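The Plate Is Not the Problem

Wed 20 April

I have worked with kitchen equipment for most of my adult life, first washing it, then buying it, and now writing about it. So when the reseller Lirameo offered to lend me the Wunness two-arm kit for a month, I said yes before I had asked myself where I would put it. The kit costs 2,175 pounds with the arms, the grippers, the cables and the Orari software. It doesn't come with a table, and this small fact is the beginning of my argument.

My opinion is simple and I will put it near the start. I think the Wunness is a good product which is sold with the wrong promise. The brochure speaks of "your first helper at the sink". A person who buys it for this will be disappointed before the first weekend is over. A person who buys it to learn how such work is taught to a machine will, I believe, be quite happy, and may even forgive the cables.

Let me speak about the dishes first, as this is the task the seller likes to show. A plate in a drying rack seems to be the easiest thing in the world. A child of five can take it out. But a plate standing on its edge gives a gripper very little to hold, and its neighbours stand close on both sides. If the fingers come down a little too far to the left, they meet the wrong plate. 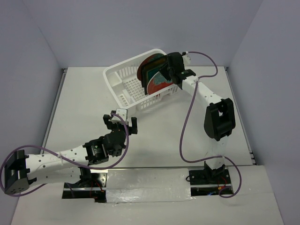

The right arm at the rack, with its gripper against the tops of the plates.

I steered the arms by hand for several evenings before I let the software try anything. This is the part of the experience that I would recommend to everybody. You learn very fast how much your own hand knows. When I take a plate from a rack I don't think about its rim, I don't think about the wall of the basket, and I certainly don't think about the angle of my wrist. With the kit I had to think about all three at once, and my shoulders were tired after it as if I had carried boxes.

Orari, the software, records what you do and later tries to repeat it. It is pleasant to use. The buttons have clear names, the recordings are easy to find again, and you can delete a bad one without going through four windows. I have only two complaints. The manual is translated badly (I say this as somebody who has also learned English late, so I have sympathy), and the program wants you to name every session before it starts, when you don't know yet if the session will be worth a name.

The view from the gripper is where the money is well spent, in my opinion. Many cheaper kits give you only a camera on a stand, and from there a row of plates can look like one thick plate. From the wrist you see the gaps.

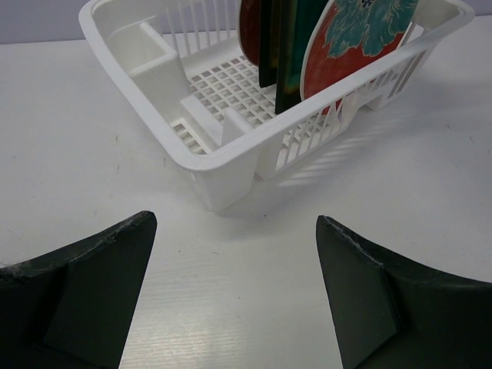
I compared this with the older Bako kit, which I bought with my own money one December and still own. The Bako is a single arm. It is solid and it forgives a clumsy owner, but it can only ever do half of a job. To pass an object across, or to keep something steady on one side while working on the other, you need a second arm, and here the Wunness has a real advantage. I wouldn't go back to one arm now, even if two arms mean two sets of cables and twice as many ways to make a mistake.

About the cables I must be a little severe. They run outside the arms in big loops. I understand the reason, because a loose cable doesn't pull on the wrist when it turns, and a repair is easy when you can see everything. But a loop is also something that can catch, and the kit leaves it to the owner to decide where the cable should go and how to fasten it. For this price I would like better clips in the box and one page in the manual which says how long the free part should be. The grippers also show their use on the fingertips. I would budget for spare ones.

Then there is the matter of the place. The arms want to be fixed to something that doesn't move, with clear space in front of them and plain walls, so that the camera has nothing else to look at. In a normal kitchen you don't have this. You have a kettle, a window, a bag of onions, somebody walking past. I tried to imagine the kit beside my own sink and I could not do it. The brochure doesn't say one word about this, and I consider it the biggest fault in an otherwise careful product.

The seller's answer to such doubts is that the software gets better with more examples. I believe this is true, as far as it goes. But somebody must give the examples, and in the home this somebody is the same person who wanted to be free of the dishes. I can empty my own rack while the program is still loading. For a school, a workshop or a patient hobbyist, giving examples is the interesting part. For a family it is one more chore with a screen attached. 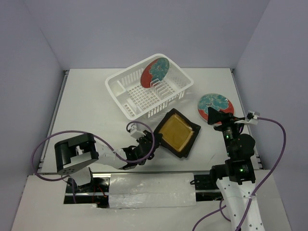

What I would tell a buyer

Buy it if you have a table that you can give away to it completely, and evenings to spend. Start with one plate and leave the others in the cupboard. When one plate goes well, put a second beside it, and be ready to feel like a beginner again. A tray is a good next object, as it lies flat and asks for a different approach.

Don't buy it as a gift for a person who hates washing up. Buy this person a second rack.

Lirameo offers the kit with 11 months of support, and the answers I received came in a day or two and were written by someone who clearly knew the arms. I would ask them to rewrite the brochure. The word "helper" should go out, and the word "pupil" could perhaps take its place. I would pay the same price for it.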